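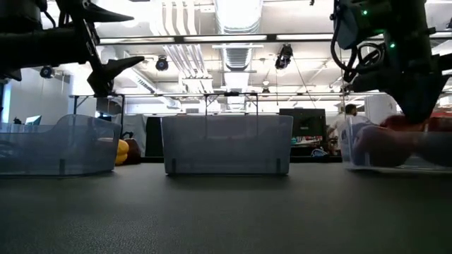
Two robot arms at a row of plastic bins. The arm on the right reaches a red object in its bin.

Chore robotics is the branch of automation that deals with everyday handling jobs in homes, stores and workshops. Typical jobs are sorting groceries, clearing tables, folding laundry and filling parts bins. As of Sun 29 March, no general machine does all of these without help, though single tasks can be done under set conditions.

Sorting food is a common test. The objects differ in size, shape and firmness, and some bruise easily. Clear bins add a further problem, as depth cameras often misread see-through plastic. Many setups use two arms, so that one can hold or move a container while the other picks.

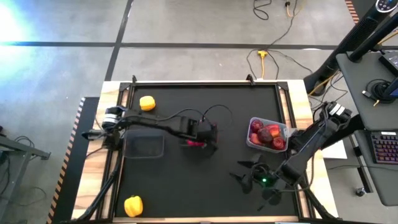
Workspace with two arms, yellow bell peppers and a clear container of red fruits. The left gripper holds a small red item.

Measuring progress

The Ashby sorting test, first run in January, gives a machine 200 picks from mixed bins. An item counts only if it ends up in the right bin undamaged. The Brovar system placed 164 items on its first entry. Most of its misses were dropped items or fruit wedged in a corner. The Nodar system was entered for a shorter run of 100 picks and stopped 2 times for a person to reset it.

Household and shop use

Shop-floor work is generally further along than housework - bins stay in one place, lighting is steady and staff are close by. Kitchens change from day to day, and a dropped jar has to be cleaned up. Cluvell, a maker of grippers, lists produce packing as a supported use but does not list home kitchens.

See also: Bin picking, Gripper, Service robot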